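I finally tackled the toy situation in December, mostly because Signe Skov was coming to stay and I'd promised her a spare room she could walk across barefoot. You know how it goes! You open one cupboard and by 2 in the afternoon you're sitting on the floor surrounded by play food and puzzle bits, drinking cold coffee.

My old system (if you can call it that) was lots of little boxes with cute labels. My kids ignored every one of them. So I've gone the other way, and now it's one big plain bin per kind of thing, no lids, low enough to reach into. Gray if I can get it, since bright stuff shows up so well against it and gray doesn't mind getting scuffed. I also stopped filling them to the top. A handful of things in a wide bin and you can spot the carrot right away, no digging.

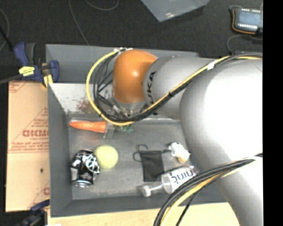
Adesuwa Tijani swears by rotating everything once a month, half out and half up in the closet, and I'm going to try that next. I still haven't decided about the dress-up clothes. They don't really do bins, they sort of climb out again, so maybe hooks? If you've got hooks at kid height and they've stayed on the wall, please tell me which ones you bought.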